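The Side Quest Has Gotten Out of Hand

By Debashish Paul

I have been asked to find a goat again. The goat belongs to a widow in Hullov, and so did the last goat, and I am starting to think the widow should look into a fence.

I'm 200 hours into Hilia, the kind of role-playing game people describe as "generous." It is generous the way my aunt is generous with rice. The main story concerns a dead king and a flooded capital, and it's good, or it was in the spring when I last saw any of it. Since then I have delivered letters. I have gathered 1,000 river shells for a man named Abbasi, who gave me a hat. The hat lowers my stealth.

My complaint isn't with length. The old Dullia games were long, and a side quest in Dullia might take up a whole Saturday, but there were six of them in the first game and I could tell you the plot of every one. The ferryman's still makes me a little sad. Ask me about Abbasi in a year and I'll remember only the shells.

Somebody in a meeting decided that a map without icons looks unfinished, and players went along with it. We count hours per dollar as if we were buying carpet. Then we write angry reviews when a game ends while we're still enjoying it, which used to be the idea.

I'd pay full price for a Hilia with the goats taken out. I'd even give back the hat.

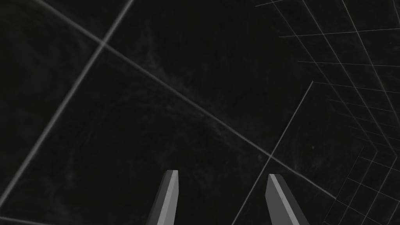 Vol. 6, No. 6

Letters on this column should reach us before the July issue closes. Please keep them shorter than the game.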